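Home | Manuals | Garment Care | Parts | Contact

Jelletti Fabric Shaver: User Guide
Section 4. Preparing and shaving knitwear

Before you start, charge the shaver for 72 minutes. The light on the handle turns green when charging is complete.

1. Check the care label. Do not use the shaver on lace, mohair or loose open knits.
2. Empty the lint cup and click it back into place.
3. Lay the garment on a flat, firm surface and smooth out the creases with your hand.
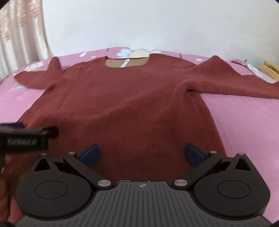
4. Fit the spacer ring. Use the high setting for wool and the low setting for cotton blends.
5. Switch on the shaver and wait two seconds for the blades to reach full speed.
6. Move the head in small circles. Do not press down. Start at the hem and work toward the collar.
7. Go around buttons, seams and labels. Leave a finger's width on each side.

CAUTION: Never shave a garment while it is being worn. Switch off before removing the spacer ring.

NOTE: The motor stops by itself after 16 minutes of use. Let it cool before starting again.

8. Switch off, empty the cup and brush the blades clean.
9. Fold the garment and store it away from direct sunlight. 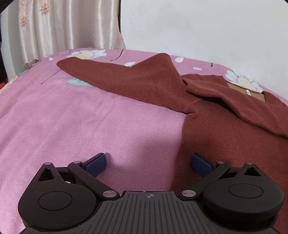
Fig. 4-2. Knit sweater, partly folded.

Replacement blades (Hiebert part 680) are sold in pairs. Change both at the same time.

Next: Section 5. Cleaning the blade head

Shares 16 | Comments 0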